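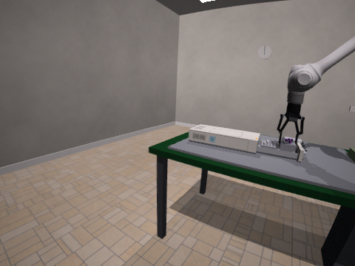
Rendering: gripper lowered toward an extended tray.

Sitent Field Incubator for Water Quality Programs
Manufacturer: Vlachou
Page last revised October 30, 2021

The Sitent is a battery-supported incubator for membrane filtration testing of drinking water in places without a dependable electricity supply. It is sold to rural water programs, district health offices, and survey teams that need bacterial counts on the day after sampling and have no laboratory within a practical driving distance. It does not filter samples and it does not count colonies. Filtration is done with a separate hand-pump manifold, normally the Olby, and plates are read by eye under the lid lamp.

Capacity and dimensions

The chamber takes 60 small-format petri dishes in 6 removable racks. Racks slide in from the front and lock with a quarter turn of the end knob. Each rack has a write-on strip for the sample batch. Larger dishes will fit if alternate racks are left out, but heat distribution has not been verified in that arrangement and results obtained that way should not be reported as compliant with the method.

Outside volume of the closed case is 29 liters. The case passes through the rear door of a standard pickup cab and can be strapped to a motorcycle carrier. Without the battery, one person can carry it by the side handle. With the battery fitted, use both end handles.

Temperature control

The unit has two fixed set points, one for total coliforms and one for thermotolerant coliforms. They are selected with a recessed key switch under the front flap. There is no free adjustment. Early customers asked for a dial, and the manufacturer declined after a trial in which several units came back from the field set to temperatures that matched no published method.

A resuscitation delay can be switched on for chlorinated supplies. With the delay on, the heater stays off until the timer has run out and then ramps to the set point. The start of the delay is written to the log.

The chamber is heated only. If the air outside is hotter than the set point, the Sitent cannot bring the chamber down, and the display shows HI AMB. Move the unit to shade or into a building. Do not put ice packs in the chamber. Condensation on the dish lids makes the plates hard to read and can wash colonies together.

Power

Three supplies are accepted: mains through the supplied adapter, a vehicle socket, and the Roltier battery pack. The Roltier is ordered separately. It clips to the back of the case and charges from whichever supply is connected, with the incubator running or switched off.

On a full charge the Roltier holds the higher set point for around 8 hours in mild weather with the racks loaded. This does not cover a full incubation. The battery is intended for transport and for outages. For unattended overnight use, connect mains power, a vehicle system, or a solar controller with its own storage. A second Roltier can be exchanged without interrupting heating if the swap is completed before the countdown on the display ends.

Wiring the unit straight to a solar panel voids the warranty.

Data log

Chamber temperature, ambient temperature, supply type, and door openings are recorded for each run. The log is copied to a memory stick as a plain text file that opens in any spreadsheet. There is no wireless connection. The internal clock keeps time when the unit is stored without power, but it should be checked against a phone at the start of each survey round, especially if the team has crossed a time zone.

Programs that report to a national water authority usually attach the log to the batch sheet. A run in which the chamber left its tolerance band is marked with an asterisk in the first column. The marker cannot be removed from the original file.

Cleaning and upkeep

Remove the racks and wipe the chamber with diluted bleach or alcohol after every run. Rinse after bleach. The racks can be autoclaved or boiled. The door seal should be inspected before each trip and replaced if it has gone stiff. Spare seals are sold in pairs.

Calibration is checked against a reference thermometer through the port on the left side. Fill the dish dummy with water, place it in the center rack, close the door, and wait for the READY light before taking the reading. If the difference is larger than the figure printed on the calibration card, the board has to be adjusted by a service partner. The card travels in the lid pocket and should be kept with the unit if it is transferred to another office.

Supplied with the unit

Incubator with racks
Mains adapter and vehicle lead
Dish dummy and port plug
Spare door seal
Memory stick
Calibration card
Printed manual in English, French, and Portuguese

Not supplied: Olby manifold, Roltier battery, membranes, growth medium, petri dishes, reference thermometer.

Ordering

Orders from ministries and registered nonprofit groups are quoted individually. State the destination country, the plug type, and whether the battery will travel by air. Roltier packs sent by air are shipped separately from the incubator and need their own paperwork, which can add to the delivery time. Combined orders are held until all items are in stock unless partial shipment is requested in writing.

Comments

Horácio Carvalho
We run two of these from a district office. The seal on the older one went stiff after a dry season in the truck and the chamber was slow to reach READY. New seal fixed it. Please say on this page that the seals for the old latch and the new latch are different parts. We ordered the wrong ones in March.

Idalina Caldeira
Does the log show which set point was used? Our batch sheets have a column for it and the technicians sometimes forget to fill it in.

Horácio Carvalho
Idalina, on ours it is in the header line of each run, after the serial number. If the key is turned during a run you get a second header.

Idalina Caldeira
Found it, thank you. The Portuguese manual leaves that line out of the sample printout.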